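4.2 Grasping under changed lighting
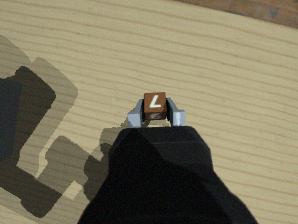 Figure 3. Simulated view from above, with the cube between the two gripper fingers and overlapping shadows on the tabletop.

The policy was trained in the Rarkik simulator and tested on 347 episodes which were not used in training. In each episode we changed the table texture and the light positions, but the start pose of the arm was kept the same. The policy completed the grasp in 283 episodes. Of the remaining ones, 21 were stopped by the time limit — these we also count as failures. We did not tune the contact parameters again after March, so the results can be compared directly with the Nolholm baseline in Section 4.1.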